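홈 | 일기 | 살림 | 사진첩 | 방명록

4월, 빨래 개는 날

아침 7시에 일어나 창문부터 열었다. 어제 널어 둔 빨래를 걷어서 침대 위에 쏟아 놓으니 생각보다 많았다. 겨울 동안 신은 양말이 거의 다 나온 것 같다. 초록색 담요는 아직 치우지 않았다. 밤에는 쌀쌀해서 이달 말까지는 덮을 생각이다. 털이 있는 담요라 검은 옷을 올려놓으면 보풀이 옮겨붙는데, 다른 데 펼칠 자리도 마땅치 않아서 그냥 그 위에서 갰다.

순서는 늘 같다. 큰 것부터 개고 작은 것은 나중에 한다. 수건은 세 번 접어서 옷장 아래 칸에 넣었다. 셔츠는 걸어야 할 것과 접을 것을 나누었다. 걸 것은 의자 등받이에 걸쳐 두었다가 한꺼번에 옮겼다. 옷걸이가 모자라서 세탁소에서 받아 온 철사 옷걸이까지 꺼내 썼다. 어깨에 자국이 남아서 좋아하지는 않는다. 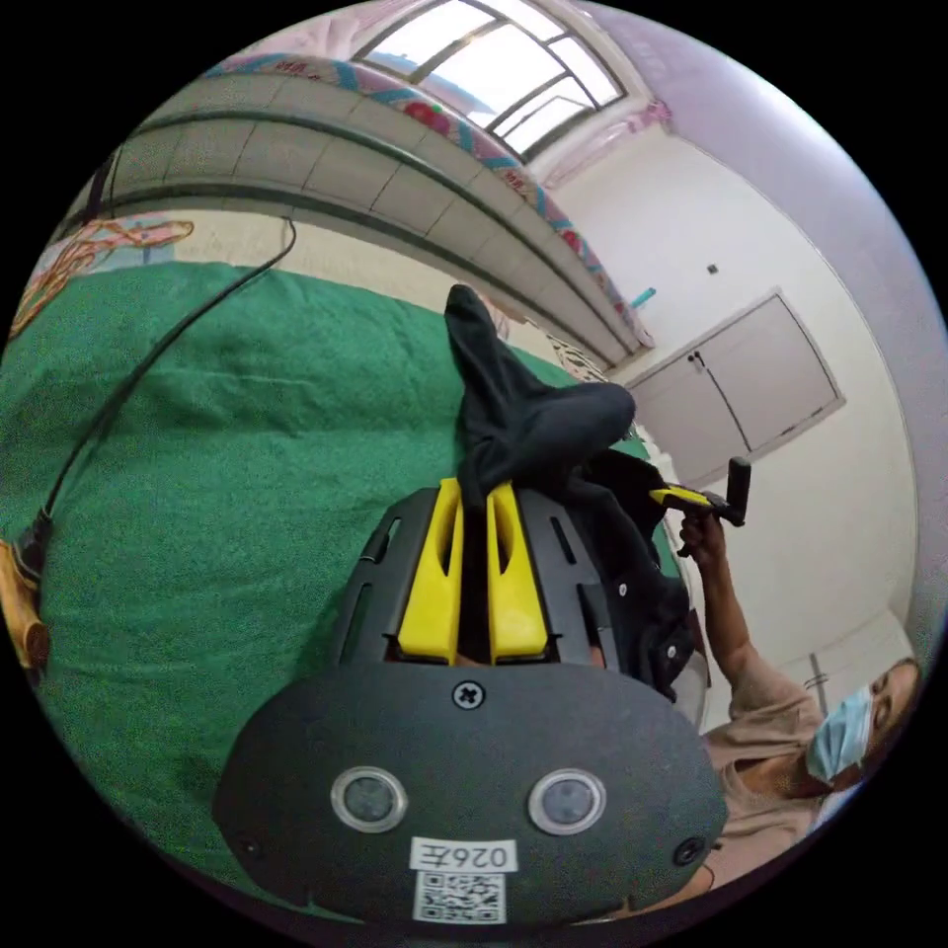
검은색 빨래가 제일 오래 걸린다. 양말은 짝을 맞추려면 목 길이와 발목 고무줄을 일일이 봐야 한다. 같은 날 산 것도 몇 번 빨고 나면 색이 달라진다. 형광등 아래에서는 구별이 안 돼서 낮에 하는 편이 낫다. 전에 Wultgate 시장에서 한 묶음에 싸게 산 것은 벌써 뒤꿈치가 얇아졌다. 그중 두 짝은 버리지 않고 창틀 닦는 데 쓰려고 따로 뺐다. 뒤집힌 채로 빨린 것도 몇 개 있었다. 벗을 때 바로 벗으면 될 일인데 잘 안 고쳐진다.

점심은 국수를 끓여 먹었다. 먹고 나서 Drosis 세제를 사러 나갔는데 늘 사던 큰 통이 없었다. 작은 것은 용량에 비해 비싸서 안 사고 돌아왔다. 집에 남은 것으로 대략 200밀리리터쯤 되니 두어 번은 더 돌릴 수 있다. 오는 길에 Sugiyama 철물점에서 빨래집게 한 봉지를 샀다. 플라스틱은 햇볕에 삭아서 이번에는 나무로 골랐다.

오후에는 서랍을 정리했다. 양말 칸에 칸막이로 쓰던 과자 상자가 찌그러져서 신발 상자 뚜껑을 잘라 새로 끼웠다. 높이가 조금 안 맞아 서랍을 닫을 때 걸린다. 윗부분을 다시 잘라야 한다. 왼쪽에 검은색, 오른쪽에 나머지를 넣었다. 짝 없는 양말은 봉투에 모아 두었다. 다음 빨래에서 나올지도 모르니 한 달만 기다려 볼 것이다.

저녁에 Noboru Fukuda 씨에게서 엽서가 왔다. Trurkport로 이사한 뒤 처음 온 소식이다. 새집은 106호이고 베란다가 북향이라 빨래가 잘 안 마른다고 적혀 있었다. 답장에 제습기를 알아보라고 쓸 생각이다. 우표가 없어서 내일 사야 한다.

겨울 이불은 손도 못 댔다. 담요와 같이 빨 것인지 따로 빨 것인지도 아직 정하지 못했다.

댓글 3

달래무침: 저는 짝 찾기 귀찮아서 검은 양말은 전부 같은 걸로 샀어요. 편합니다.

강변산책: 신발 상자 뚜껑은 금방 휘던데요. 우유팩 씻어서 써 보세요.

글쓴이: 우유팩은 생각 못 했네요. 모아 보겠습니다.

문의는 방명록으로 | 누적 방문 3161 | 무단 전재 금지 | 맨 위로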